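Drotness manipulation data: interim report
Prepared for: Abelardo Restrepo
From: Cristian Huanca
11/11/2024

You asked for a plain account of where the collection stands and whether the remaining money should be released. My short answer is that the count looks healthy and I trust it less than I did in June.

We have recorded 1,230 demonstrations against a target of 2,000. Of these, 300 were made in the first booth at Rusholm and the rest in the second. Everything so far is single-arm work by remote control, one operator at a time, moving hand tools and small household things between a worktop and a plastic tray. Each recording carries the wrist camera stream, the arm's joint positions and a one-line written instruction.

The second booth has marble-pattern worktops and terrazzo-print walls. The proposal argued that busy surfaces would stop the model from leaning on a clean background. I signed up to that at the time.
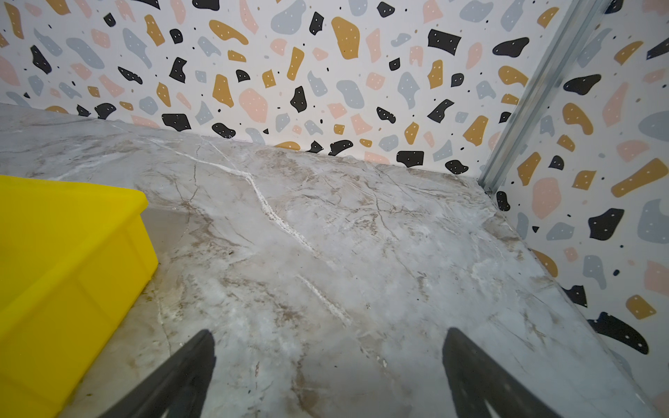

My doubt is that a busy background which never changes is still one background. A learning system can fix on a large black blob on the wall as easily as it can on a bare white corner, and perhaps more easily. When Psarras ran the June version of the model for us, it did well in the booth it had been trained in. We then hung a plain sheet over the walls and it began reaching short. That was a small trial and I would not build a case on it alone, but no later result has made me feel better about it.

The second worry is placement. Operators were told to vary where the tray sits between recordings. They do, within limits. Looking through the log, the tray turns up at the left or the right of the worktop and seldom anywhere in between, and hardly ever near the back wall. I don't blame the operators. The instruction sheet said "vary the position" and left it there, and I wrote the instruction sheet.

The tools are a better story. Screwdrivers in particular gave us trouble early on, as a thin shaft is easy to lose against veined marble and the grip often closed on nothing. Operators now line up on the handle. 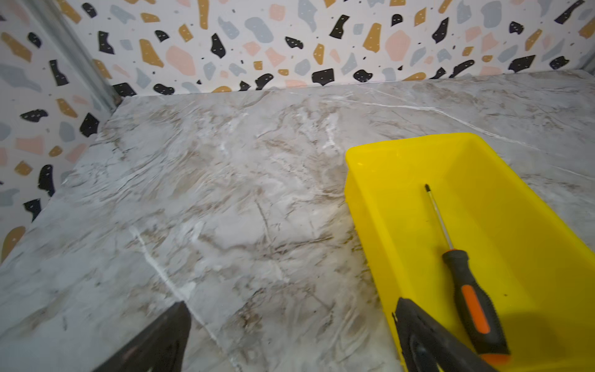 Illard's labelling service has been the weakest part of the project. Their brief was to mark each recording as a success, a failure or unusable. We re-checked a sample by hand and disagreed with them often enough that I have stopped passing their success figure on to anyone, and I have left it out of this report for the same reason. The main quarrel is over recordings where the object is dropped and picked up again. Illard calls those successes. I think they should have a label of their own — a model that learns to drop things and recover has still learned to drop things.

They have agreed to re-mark the whole set at no charge. I would wait to see the work before thanking them.

On spending, we are within the equipment budget and over on operator hours. The overrun comes from sessions that had to be repeated after the camera mount worked loose and the view drifted from one day to the next. The mount has been replaced. Some of the affected recordings may be usable, but I have not counted them in the total above and don't intend to until someone has watched them through.

I would not release the rest of the money against the 2,000 target as it stands. Another batch gathered in the same booth with the same habits will raise the number and may do very little for the model. What I would ask for instead:

Lower the target for the second booth and stop there once we reach 1,500 in total.

Spend the remaining operator time in at least two other rooms with ordinary surfaces. The kitchen at Rusholm would do for one.

Give operators a set position for the tray and the object before every recording, drawn at random, so that it is no longer left to taste.

Hold back the final payment to Illard until the re-marked set has been sampled again.

The cost of moving the arm is modest, though we would lose several days to setting up and checking the cameras in each room. Psarras has offered to test the model on the new rooms before we record in them, which would at least give us an honest starting figure. The June trial did not have one.

I can't promise that more rooms will fix the reaching problem. The fault may sit partly in the training and not in our recordings at all, and Psarras and I do not agree on how much. I would like that settled before the next report, and I need your decision on the rooms before the present operator contracts run out.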